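Home | News | Events | Members | Back Issues | Contact

OPEN DAY AT THE LINDBY WORKSHOP

Quick one before this goes out, deadline was last night. Saturday's open day at Lindby went ahead in spite of the sleet and we filled both rooms. 42 signed the book, and I know for a fact a few walked straight past it. Doors at ten, coffee by quarter past, first demo a bit late. Usual story.

Main draw was the laundry demo. Two arms, a bag of clothes and a top loader with the lid up. The idea is simple to say: take the clothes out of the bag, put them in the machine. Plenty of us do it half asleep. Watching a pair of arms go at it is a differnt thing. Slow. Very slow in places. Then a quick little move and everyone leans in.

Jeans were the talk of the day. Heavy, stiff, seams all over, and they bunch up into a lump with no obvious place to grab. A shirt you can pinch just about anywhere. With denim the fingers have to get a proper fold between them or it slides off.

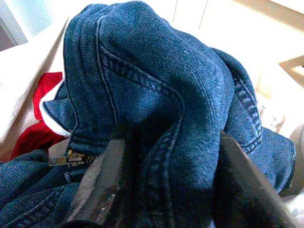 Got hold of the jeans. View from the wrist camera.

The wrist view was up on the big screen by the door, which was a good call. From the chairs you mostly see elbows. On the screen you get the stitching, the zipper, everything the fingers are up against. Kids worked that out fast and sat on the floor in front of it, so if you were stuck behind them, sorry, we'll put the screen higher next time.

Software side is all Birnska, version 6 now. The new part is that it picks its own spot to grip and doesn't wait for somebody to click on one. It gets its picture from the cameras and takes a guess. Sometimes the guess is bad. We were told that up front and I liked that, no sales talk. The team has logged 159 practice runs on this one job over the winter and says it needs a lot more before they would leave it alone with a basket and go to lunch.

Questions from the floor, from my notes (messy):

Can it sort colors? No. Not yet, and not at the top of the list.

Does it check pockets? Also no. Big laugh. Somebody has clearly washed a phone.

Why two arms? One can hold the bag open while the other goes in. Soft bags fold shut on you, anybody who has emptied one knows.

What about socks? Long silence, then "we have views on socks."

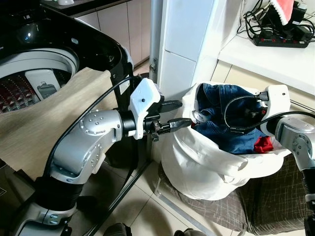

Someone asked about price and got a fair answer, which was that there isn't one. It's a test setup, parts get swapped all the time and no two months are the same. The Matar people were asked if they'd ever sell it as a kit. Maybe. They'd want the cabling tidied up first, and the safety stop moved to where a person can reach it without thinking.

Second room was Votico with the sorting belt, same as last year but faster and a good deal quieter. You could hold a conversation next to it. Line for that one went out into the hall after lunch, and the afternoon slot ran over by half an hour. Anyone who missed it, they have promised to bring it back in the spring.

Odds and ends:

Raffle raised 200 dollars, goes to the tool fund. Blue ticket still not claimed, check your coat pockets.

A gray scarf and one kids mitten left on the hooks. Both in the office.

We ran out of chairs again. If you borrowed folding chairs from the workshop back in the fall please bring them home.

Next demo is planned for Febuary, evening this time, 7 pm start. Same laundry setup if the team can make it, towels on the list as well as the jeans. Sign up sheet is by the kettle. Put your name down if you're coming so we know how much coffee to buy.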